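Prellus bench cell, notebook
21 May 2026
Entry by: H. Bevan

Carrying on from the right wrist work. Left arm was not touched except for the zero check at the end.

Fault as logged: right hand drops off the bus when the forearm is rolled past the halfway point and the elbow is bent. Comes back by itself after 2 seconds, fingers limp until re-enabled. Left hand has never shown it. Swapping the hand controllers left to right in January made no difference, so the controller is cleared and the fault stays with the right side wiring.

Checked in this order:

Supply at the hand, arm at rest: in spec. Supply at the hand, forearm rolled: in spec. So power is good and it is the data pair.

Continuity on the data pair with the arm moved by hand, drives off. One conductor opens at the end of roll travel. Opens every time once you know where to hold it. The break is within a finger's width of the connector, under the boot, where it can't be seen from outside.

Replaced the pigtail with one from the Godholm spares box. The old boot was hard and had a set in it. The new one has a longer strain relief, so the hose needs more slack than before. Moved the upper clip back one position and left the loop open enough that it does not pull at full reach. With the old clip position the hose went tight well before the joint limit, and I think that is what killed the pigtail. Clip screws done up by hand only — the insert on that side is already tired.

Power up, both arms to the ready pose, hands enabled. Left open and upright, right pointing inward across the table. Both reported on the bus at first attempt. Put the stacking cups, the mug and the small box back out for the grasp routine.
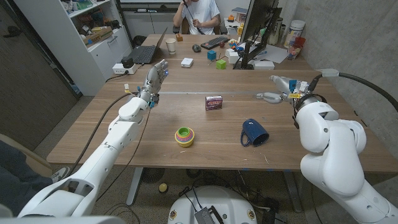 Ready pose after the pigtail change. Hose loop on the right, mug on its side for the handle grasp.

Roll test: 40 full rolls of the right forearm at low speed, elbow bent, watching the bus counter. No dropouts. Then left it cycling on the Altıntaş script at working speed. Stopped at 1,577 cycles, no dropouts, no retries logged. Boot still soft and no marks on the hose at the clip.

Zero check, both arms. Left within limits on all joints. Right wrist roll was out by a hair more than I like, probably from me leaning on it with the drives off. Re-zeroed against the pin and saved. The older Vundurgate offsets file is still on the controller under its old name. Do not load it. It predates the wrist swap.

Changes to the maintenance sheet:
Right hose clip is now one position back. Sheet still shows the old one, needs a new drawing.
Inspect right boot every 900 cycles until we trust it, then go back to the normal interval.
Add a continuity check at full roll, drives off. The old check was done at rest only and would never have found this.

Open items:
One pigtail left in the spares box. Order more before anyone does the left side.
Clip insert on the right arm to be replaced next time the cover is off.
Left arm cable has not been checked at full roll. Same part, same age — do it before the next long run.
Grasp routine not run yet with the new wrist zero. Start with the box, then the mug, cups last.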